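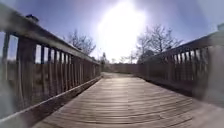 Footbridge deck, planks laid crosswise between the railings.

Step 1. Read the deck before you reach it. Crosswise planks on the Jastanholm bridge will rattle a stiff setup, so drop tire pressure slightly at the trailhead. Hold a straight line down the center, keep the bars clear of the railing posts, and do not brake hard on the boards. Walking pace is enough if anyone is coming the other way.

Step 2. Shift down before the surface changes to dirt. Loose gravel takes away front grip first – keep your weight back and your hands light. Pick one line and stay on it. Crossing a rut at a shallow angle can catch the front wheel; cross it squarely or not at all.

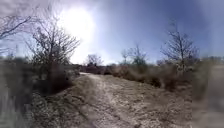
Dirt section with gravel and small stones, curving left.

Low sun hides loose stones on this section. Ride it before 11 or wear tinted lenses. Kerubo Khaemba's route notes allow 800 meters for the dirt, with no water along it.

Step 3. On concrete, return to cruising speed and keep to your own side of the center line. Tree shade can conceal debris, so look well ahead and ease off before you enter it.

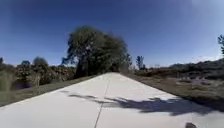 Concrete path with center seam and leaf shadow on the right.

Step 4. Stop at the Callis end and check both tires for thorns. Reinflate to road pressure before continuing to Barkham.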